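Thread: Vinyl sheet seams lifting at the cove, second time in a year

mudlark_tf
The building is a two-floor outpatient clinic on Mudgway Street. Homogeneous sheet vinyl, 2 mm, heat welded, over a self-leveling compound on a slab. The floor was laid in December. Seams within a foot of the wall are opening again after a repair. Field seams are fine.

Relative humidity probes read 84 percent before install. Adhesive limit is 85. Area affected is 523 square feet out of 1,324. 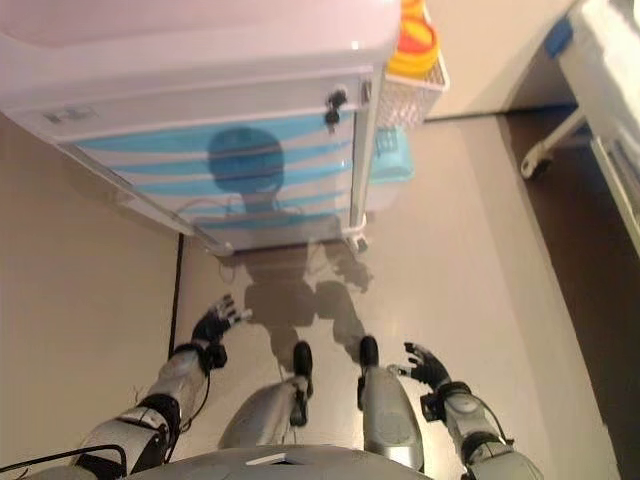
The first repair was a groove and reweld with no adhesive work. The installer says the slab is wet. I say the cove former was never bonded properly and the sheet is pulling off it. Looking for opinions before Tuesday, when everyone meets on site.

grout_and_about
84 against a limit of 85 is not a pass in my book. Probe accuracy alone eats that margin. How long did the probes sit before the reading?

mudlark_tf
24 hours. HVAC was running at service temperature.

Tipene Faulkner
I would leave moisture aside for now. If vapor were the cause you would expect soft adhesive in the field too, and you say the field is sound. Check these in order:

1. Cut a 2 inch strip at an open seam and look at the adhesive transfer. Ridges still standing on the slab side mean the sheet went down too late.

2. Measure the cove radius. Some crews use a smaller former than the sheet can take cold, and it creeps back.

3. Find out what rolls over that strip and where it gets parked. Point loads near a wall will work a weak bond loose.

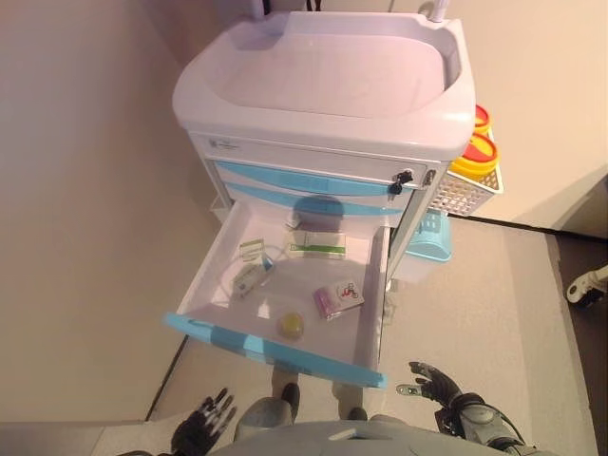
4. Ask for the welding log. Speed and nozzle temperature, if anyone wrote them down.

Usance Flooring – Technical Desk

Posting under the company account's signature, but the opinion is mine. We sell a competing adhesive, so weigh it accordingly.

grout_and_about
Disagree on item 3. Casters don't open a weld that was fused. They open one that was only stuck at the top. Pull the rod with pliers and you'll know in ten seconds.

Tipene Faulkner
Pulling the rod tests the weld. It tells you nothing on the bond under it. Both can be bad.

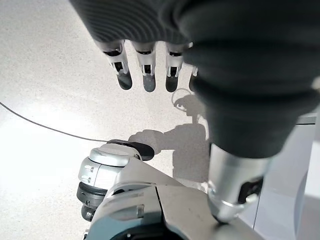
Mendo Sheet & Tile, Estimating Department

kbeale_mendo
We had the same pattern on a 2,000 square foot job. Perimeter heat was the culprit. The baseboard units dried the edge adhesive before the sheet was down, so open time near the wall was half what it was in the middle. Do you have heat at the perimeter?

mudlark_tf
Yes, on the north and west sides. The lifting is mostly north and west. I hadn't put those together.

grout_and_about
Still doesn't clear the slab. Exterior walls are also where ground moisture gets in. Put three probes along the north wall and leave them for 72 hours.

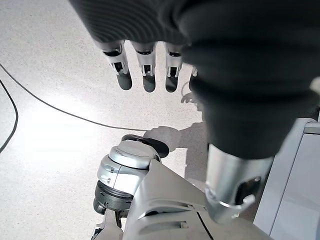
A single reading in the middle of the room says very little on the edge, and the edge is where your problem is. If they come back over 85 you can stop arguing with the installer.

mudlark_tf
Fair. Probes are on order. I cut one strip this morning at the north wall. Ridges standing, almost no transfer to the backing. Rod came out in one piece with a light pull.

kbeale_mendo
Then it went down late and was welded badly. Budget for the full perimeter, cove included. Don't let them groove and reweld a second time.

grout_and_about
Agreed on the weld. Reserving judgment on the slab until the numbers are in.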